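Mandcombe Records Office
Vacancy: Indexing Clerk (part-time, fixed term)

The Records Office holds the drainage and land tax registers for Mandcombe and the former parish of Goma. The registers are being transferred to a searchable index. We wish to appoint one clerk to work on the second series, starting in October. The contract runs for 11 months.

Place of work

The post is desk-based. Each clerk has a mesh-backed office chair with a headrest. Remote working is not available for this post, as the registers may not leave the building.
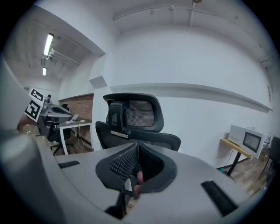
Duties

Transcribe names, plot numbers and sums due from handwritten registers into the Drolterine database.
Complete 60 entries per shift once trained.
Record doubtful readings in the query log, with the folio number.
Check entries made by the other clerk against the original page.

Training and supervision

Training lasts 2 weeks and is paid at the full rate. It covers the main clerical hands used in the registers, the abbreviations for plot types and the rules for entering damaged text. The clerk will report to Lutfa Gunawardena, Index Supervisor. 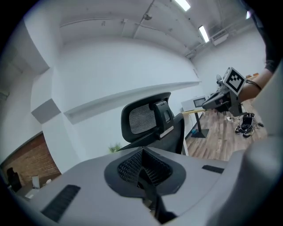 Shifts last 6 hours, including a paid break. Start times may be agreed with the supervisor, but no shift may begin before 8 am. Leave is calculated pro rata.

Requirements

Accurate typing and good written English.
Experience of reading older handwriting, gained in paid work or private study.
Knowledge of land measurement in acres, roods and perches is desirable.

How to apply

Send a CV and a covering letter of no more than one page to Mizanur Akanda, Staffing, Mandcombe Records Office. Shortlisted applicants will be asked to transcribe a sample folio under timed conditions. Questions about the registers themselves should be put to Ruwan Dewan at the same address.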